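Small Bottles and Paper Cups: Sorting on the Kitchen Table

Posted in: Kitchen, Tidying

In our apartment in Clestville we drink a lot from small water bottles, more than I would like. My wife takes them to work, the children take them to football, and on Sunday evening they are everywhere. For two years I tried different boxes and bags. Now I use a white table and paper cups, one color for each kind of thing, and it goes quickly.

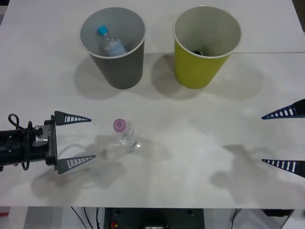

Gray cup and yellow-green cup, with the pink-cap bottle still to be sorted.
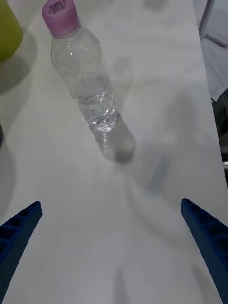
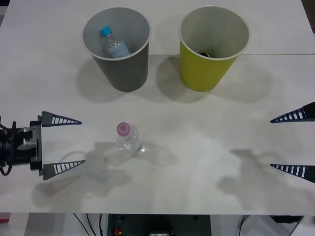 I will write down how I do it, with the small things I learned on the way.

Start with an empty surface for your bottles. I take away the fruit bowl and the mail first. If you begin between other things, a cap will roll behind the toaster and you will find it in May. A light table is good for this work, but clear plastic is not easy to see on white, so put on the lamp. The colored caps help a lot. I find the bottle by its cap and not by its body.

Put the cups at the far side of the table, next to each other, with a space between them where your hand can pass. When I kept them close to me, my sleeve knocked them down every time. A paper cup weighs almost nothing. If yours fall easily, put a coin or a flat stone at the bottom.

Choose one cup for bottles and another one for the little things: rubber bands, clips, the batteries that come out of the children's toys. Do not mix. A battery under a wet bottle is not a good idea, and you will also forget it there.

Two colors are enough to begin. I bought a pack of mixed cups from Cabral, the small shop near the station, and at first I used all the colors. My family could not remember what was what. With two they remember.

About the bottles. Before a bottle goes in a cup, look if there is water left inside. In the ribbed part some drops always stay, and you see them better when the bottle is lying down. Open it, shake it over the sink and leave it without the cap for one night. Then close it again. In our town the recycling people want the caps on, but in Stanstead, where my sister lives, they collect them apart, so please ask in your own place.

Short bottles go in with the cap up. Then you can take one out by the neck, without putting your fingers down in the cup. One bottle for one cup is the right number. Two will go in if you push, but then the cup becomes oval and the rim opens.

Use the cap color. In our house blue is for bottles that go out to recycling and pink is for bottles I keep one more time, for watering the seedlings on the balcony. I make a small hole in the cap with a hot needle (children away, please). The water comes slowly and does not wash out the soil. Choose your own colors, it depends which brand you buy.

Do not keep a bottle for drinking many times. The thin ones get scratches inside and they are difficult to clean. For drinking we have now four steel bottles, and I hope one day this whole page will be useless for us.

Paper cups become soft if they stand in water. Wipe the table before you put them down, and throw away a cup when the bottom feels weak. Mine live for some weeks. I put the dry ones inside each other and keep them in the drawer with the baking paper.

If you have cats — we have one, Jima — do not leave the cups on the table at night.

A reader, Willy De Bruijn, wrote to me that he does the same in his garage with screws and wall plugs. He writes with pencil on the white rim of the cup. I tried it, but the rim is narrow and my handwriting is large. A piece of tape on the side works better for me.

Another question I received was how to flatten the bottles to save space. Take off the cap, press from the middle, roll from the bottom to the neck and put the cap back while you still hold it tight. It makes a terrible noise, so I do it before the baby next door goes to sleep.

Next time I will write about the drawer under the oven, which is a bigger problem.

Cauã Macedo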